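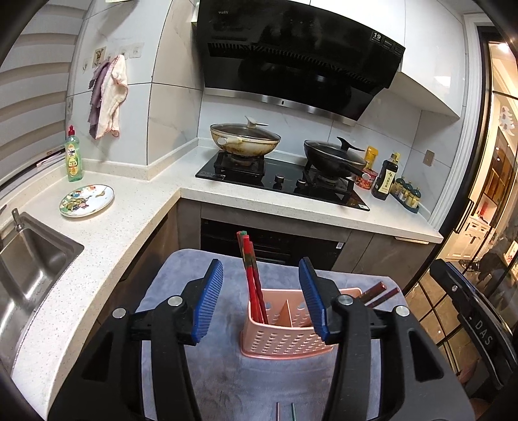 Reinaldo Coutinho
Kitchen Science Editor, Fontes

Updated 15/11/2021

Getting visible DNA out of strawberries on a kitchen counter

Most failed extractions come down to warm alcohol, too much stirring, or fruit that was never properly broken up. The notes below assume you already have a basic recipe and want a better yield from it.

Fruit

Frozen strawberries give more than fresh ones. Ice crystals rupture part of the cell walls before you start. A 907 g bag is enough for several runs; weigh out 120 g per run and put the rest back in the freezer. Thaw the portion fully in a zip bag and keep the liquid, which already contains some of what you are after.

Garden strawberries are octoploid, meaning eight sets of chromosomes per cell. Bananas and kiwis also work but the clump is smaller, and kiwi contains a protease that makes the timing less forgiving. Onion works if you can stand the smell.

Mash by hand in the bag until there are no lumps. A blender shears the long strands and you end up with a cloudy suspension that will not spool.

Extraction liquid

90 ml water
2 teaspoons clear dish soap
1/2 teaspoon table salt

Dissolve the salt first, then add the soap and turn it over slowly with a spoon. Foam is a nuisance at the filtering stage. Soap with hand lotion in it tends to leave a film; use the plain kind. The soap breaks up the cell and nuclear membranes. The salt shields the negative charge on the DNA so the strands can come together later.

Add the liquid to the bag, press out the air and work it gently for a minute. Let it stand for five minutes at room temperature.

Filtering

A paper coffee filter clogs quickly with strawberry pulp. Two layers of cheesecloth over a funnel are faster and the result is clean enough. Do not squeeze the cloth at the end – what comes through is mostly pectin, and pectin also comes out of solution in alcohol. If you have ever had a large, bubbly, jelly-like mass that fell apart when touched, most of it was probably pectin.

Use a tall, narrow, clear glass. A wide 500 ml jar will hold everything, but the alcohol layer ends up thin and there is little room for the strands to rise.

Alcohol

Isopropyl at 91 percent or higher, left in the freezer overnight in a closed container. The 70 percent product works poorly. Measure a volume equal to the filtered liquid, tilt the glass and run the alcohol down the side so it floats on top. Keep it away from burners and pilot lights, and open a window.

Leave the glass alone for several minutes. White threads should gather where the two layers meet.

Spooling

Plain wood grips the strands better than plastic or a lacquered finish. A bamboo skewer or an unfinished chopstick is suitable. Lower the tip to the boundary and rotate it in one direction only. Anything used here should be thrown out afterward and not returned to the cutlery.

Storage

Strands keep in a small capped vial of fresh isopropyl in the refrigerator. Label it with the fruit, the month (ours says March) and the word ALCOHOL, and store it out of reach of children. None of the material should be eaten, including leftover pulp once soap has been added.

Wash the glassware twice. Soap residue from one run carries into the next and increases foaming.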